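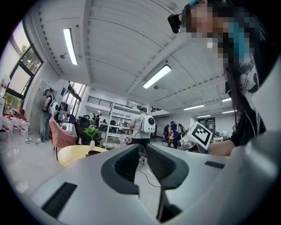 A hand-held gripper with two ribbed jaws, over a light gray floor.

How Do Park Rangers Count Wild Animals?

By Drahomíra Vaněk
April 20, 2025

Many visitors to the Gidar Forest Reserve ask how many animals live there. It is a hard question to answer. Wild animals move from place to place, hide in thick leaves, and do not wait in line. The reserve's rangers use several methods to find an answer.

Walking a line

The oldest method is the line walk. Rangers choose a straight path through the forest and walk it slowly, early in the morning. Each time they see an animal, they write down what kind it is and how far it is from the path. They do not leave the path to get a better look.

No one can see every animal on a walk. Some are asleep, and others are hidden behind trees. Scientists use the distances in the notebook to work out how many animals were probably missed. The answer they reach is called an estimate. An estimate is a careful guess based on facts.

Last May, teams at Gidar recorded 168 monkeys on their line walks. After the scientists had studied the notes, they estimated that 668 monkeys live in the reserve.

Looking for nests

Some apes build a new nest of branches almost every night. An ape may be hard to find, but its nest stays in the tree for weeks. Rangers count the nests and note how old each one looks. Fresh nests have green leaves, and old nests have brown ones.

Counting from a lookout

On the open grassland near Holtgate, rangers count from a hill. Large animals such as antelope and buffalo can be seen from far away. Two rangers count the same herd at the same time without speaking to each other. If their totals are very different, they both count again. The most recent grassland count recorded 1,244 antelope.

Why counting matters

Euan Galbraith has led the counts at Gidar for many years. "One count tells us very little," he explains. "We need to compare it with the counts from other years."

If the numbers fall, rangers look for the cause. There may be a sickness, a lack of water, or too much noise from vehicles. The reserve may then close a trail for a season.

How visitors can help

Stay on the marked trail and keep your voice low. Do not feed any animal. If you see an animal, tell your guide where you saw it and at what time. Guides write these reports in the sightings book at the Holtgate entrance, and children are welcome to add a drawing.

Last updated: two days after first publication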